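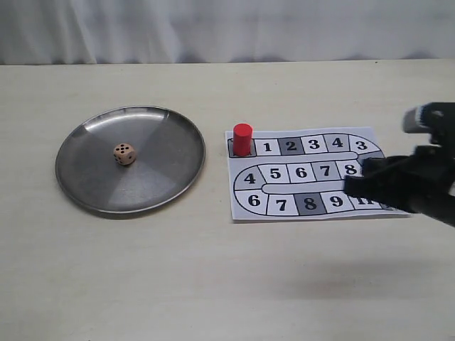
Posted by Paula Filip

I've been a shop steward at the Serholm warehouse for six years, and these are the things people stop me in the break room to ask. I'm not a lawyer, just a picker who reads the contract (yes, the whole thing!).

Can my supervisor call me into the office alone?
Sure, for regular work stuff. But if you think it could end in a write-up, ask for a steward before you answer anything. Say it out loud, say it politely, and then wait.

I signed a write-up. Did I just admit to it?
Nope! Signing only means you got it. I always write "received, do not agree" next to my name.
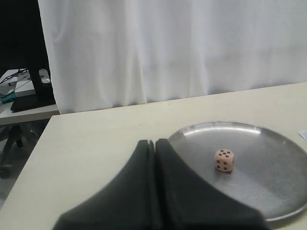

And please get a copy before you leave the room. I've had two grievances drag on for weeks while we hunted for one sheet of paper.

How long do I have to file?
Our contract gives you 55 days from when it happened, and the Jelldale site has the same rule. Don't sit on it, though. Folks forget who was on shift.
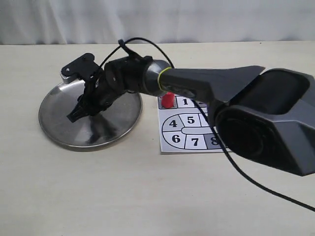
Do I have to be a full member to get help?
If your job is covered by the contract, come see me. Members get to vote on the next one in October, so if you care about the overtime language (I sure do), grab a card.

Who do I talk to on nights?
Clifford Kowalchuk, over by receiving. He's usually around at lunch, or leave a note in the box by the time clock and one of us will call you back.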